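Storing crisps and other bagged snacks

Crisps go stale by taking up moisture from the air. An unopened bag is well sealed and needs only to be kept cool, dark and free from crushing. An opened bag has lost its seal and should be treated as a separate item with a much shorter life. Most snack cupboards fail because the two kinds are mixed together.

Sorting

Take everything out on to a clear worktop and check the dates. Separate bags from boxes. Anything past its date by more than a month should be opened and tasted before it goes back. Bags that have gone flat without being opened usually have a pinhole in a seam, so use those first.

Choosing a basket

An open plastic basket with mesh sides suits bags better than a solid tub. Crumbs fall through, the contents can be seen, and the whole thing lifts out for wiping the shelf. Measure the shelf depth before buying and allow 60 mm above the rim for the tops of the bags.

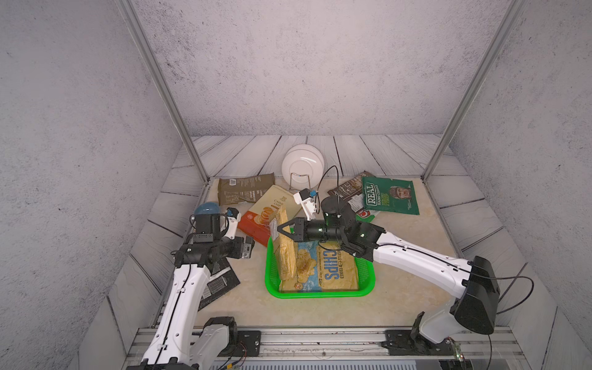 Stand the bags on edge with the printed front facing out. Laid flat, the lower ones carry the weight of those above and the contents break. Thick kettle-cooked crisps tolerate more pressure than thin ones and can go at the back. Cardboard boxes should stay outside the basket, on the same shelf, as their corners will puncture foil.

Do not force in the last bag. If it will not slide down under its own weight, start a second basket.

Opened bags

Press out the air, fold the top over twice and clip across the full width. A short clip in the middle leaves both corners open. The Lileck wide clip covers a 200 mm bag; the Gikeck is narrower and only suits small packets. Use within 2 days in damp weather.

Position

Keep the basket away from the oven, the kettle and any outside wall that shows condensation. In August a cupboard above the fridge gets warm enough to turn the oil rancid, so move the basket to a lower shelf for the summer.

Tomás Ó Riain
June 16, 2020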